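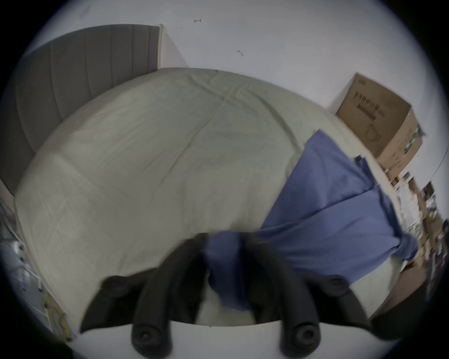 최종 수정: 5월 | 창고 화재 대응 설비 설정 안내서, 제4장

4장. 창고용 화재 감지 및 경보 장치 설정

본 장은 Istik 화재 수신기와 Karnatum 연기 감지기를 물류 창고, 보관 시설 및 소규모 공장 건물에 설치한 후 최초로 설정하는 절차를 규정한다. 배선 공사와 감지기 부착은 제3장에 따라 완료되어 있어야 하며, 설정 작업은 시설의 화재 안전 관리자 또는 관리자가 지정한 자가 수행한다.

4.1 작업 전 확인 사항

작업 시작 전에 건물 내 근무자와 관할 소방서에 시험 경보가 울릴 수 있음을 통보한다. 외부 관제 회선이 연결되어 있는 경우 관제 업체에 연락하여 회선을 시험 상태로 전환한다.

주의: 시험 상태에서는 실제 화재 신호도 관제 업체에 접수되지 않는다. 작업이 끝날 때까지 건물 내에 감시 인원을 배치하고, 감시 인원은 소방서에 직접 신고할 수 있는 전화를 휴대하여야 한다.

4.2 수신기 초기 설정

1. 수신기 전면 덮개를 열고 주 전원 스위치를 켠다. 녹색 표시등이 켜질 때까지 기다린다.
2. 예비 전지의 단자를 연결한다. 적색 단자를 먼저 연결하고 흑색 단자를 나중에 연결한다.
3. 관리자 암호를 입력한다. 출고 시 암호는 동봉된 카드에 기재되어 있으며, 최초 접속 시 반드시 변경한다.
4. 메뉴에서 [구역 등록]을 선택하고 감지기를 구역별로 등록한다. 한 구역에는 감지기를 최대 20개까지 등록할 수 있다.
5. 각 구역에 명칭을 부여한다. 명칭은 출동한 소방대원이 즉시 위치를 파악할 수 있도록 '북측 하역장', '2층 적재실'과 같이 실제 장소명으로 입력한다.
6. [저장]을 누르고 수신기가 재시작될 때까지 전원을 차단하지 않는다.

참고: 등록되지 않은 감지기가 있는 경우 화면에 황색 경고가 표시된다. 해당 감지기의 주소 스위치를 확인한 후 4번 단계부터 다시 수행한다.

4.3 경보 지연 시간

수신기는 첫 번째 감지기의 신호를 접수하면 예비 경보를 발하고, 설정된 지연 시간이 지나면 건물 전체 경보로 전환한다. 지연 시간의 출고 시 설정값은 10초이다. 가연성 물질을 보관하는 구역은 지연 시간을 0으로 설정한다. 같은 구역에서 감지기 두 개가 동시에 작동하면 지연 시간과 관계없이 전체 경보가 즉시 발령된다.

경고: 오경보를 줄일 목적으로 감지기를 덮개로 가리거나 구역을 상시 차단하여서는 아니 된다.

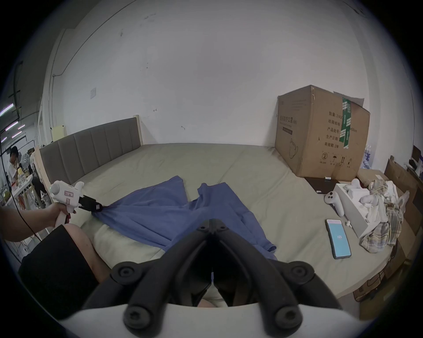

문: 야간에 사람이 없는 창고에서도 경보 지연 시간을 설정하여야 합니까?
답: 무인 시간대에는 현장을 확인할 인원이 없으므로 지연 시간을 0으로 설정하여야 합니다. [시간표] 메뉴에서 주간과 야간의 값을 각각 지정할 수 있습니다.

4.4 작동 시험

1. 시험용 연기 분사기를 사용하여 구역마다 감지기 한 개 이상을 작동시킨다.
2. 수신기에 표시되는 구역 명칭이 실제 위치와 일치하는지 확인한다.
3. 건물의 가장 먼 지점과 기계실에서 경보음이 명확히 들리는지 확인한다.
4. 주 전원을 차단하고 예비 전지만으로 경보가 작동하는지 확인한다.
5. 주 전원을 복구하고 수신기를 정상 상태로 되돌린 후, 관제 회선의 시험 상태를 해제한다.

정기 시험은 매주 수요일에 실시하고 결과를 점검 기록부에 기재한다. 시험에 불합격한 감지기는 14일 이내에 교체하며, 교체가 완료될 때까지 해당 구역을 순찰한다.

4.5 기술 문의

수신기 및 감지기: Courtois 기술지원부, 담당 Gaëtan Caron
관제 회선 및 통신 장치: Fatov 설비지원부, 담당 Loïc Delaunay

문의 시 수신기 덮개 안쪽에 기재된 일련번호를 제시한다.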